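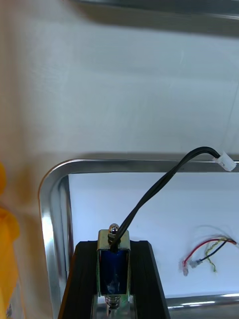

Labels are the wrong way to sort small parts

I have worked on the parts side of electronics assembly for 15 years, the last four at Pellov, and I have spent a good share of that time arguing about bins. My opinion is simple. A parts table should be sorted by what the parts are, into wide, open containers, and the labels should come last, if they come at all.

Most shops do the reverse. They buy a cabinet with a few hundred little drawers, print a label for each one, and then try to make the parts fit the labels. When I started at Adeyemi, the stockroom had a cabinet like that with 400 drawers. Temitope Ekwueme had inherited it from someone who had inherited it from someone else. Drawer 15 said SOLENOID 12V and held fuses. Everyone who had been there longer than a year knew this and went to the right drawer anyway. Everyone newer lost ten minutes.

A solenoid is a good test of any storage system. It has a coil, a plunger, usually a spring, and two wires ending in a connector. It doesn't stack. Put a handful in a narrow drawer and the leads knot themselves around each other, and then somebody pulls. I have seen good parts scrapped because a wire came out at the coil, where it can't be fixed in any way worth paying for. In a shallow bin the same parts lie next to each other, and you can see the plunger end and the wires before you touch anything.

Circuit boards need the same kind of room for a different reason. They have tall parts on one side, and people will pile them up if you give them a deep box. A shallow bin discourages that. Two boards side by side will fill it, and that's fine.

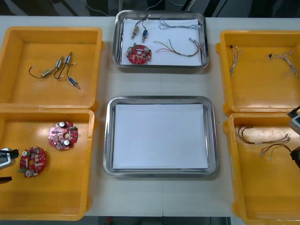 Solenoids in the upper left bin, round red boards in the one below it, steel trays down the middle.

I like to mix containers as well. Zuleica Brito thinks this looks messy and wants everything in matching plastic. I think a steel tray next to an orange bin helps, as long as each kind of container always means the same thing. Your hand learns it in a day. Paper in the bottom of a steel tray is a cheap habit I picked up from Fouad Saliba. Small screws show up on it, and you can write on it with a pencil.

The argument against all this is space, and it's a fair one. Open bins take up table, and table costs money. At Pellov we stock some 700 part numbers, and I am not suggesting they all go out in the open. Keep the shelves for what you use twice a year. The table is for the current job, and the current job rarely needs more than a few kinds of part.

The other objection is that without labels a new person won't know what anything is. Elba Arancibia raised it in September when we changed our tables over, and we did end up putting a card on the shelf side — part number, supplier, reorder point. The bins on the table stayed blank. A person who can't tell a solenoid from a circuit board by looking needs an afternoon with Elba before they need a label.

If you want to try it, start with one table and one job, and leave the drawer cabinet alone until the job is finished.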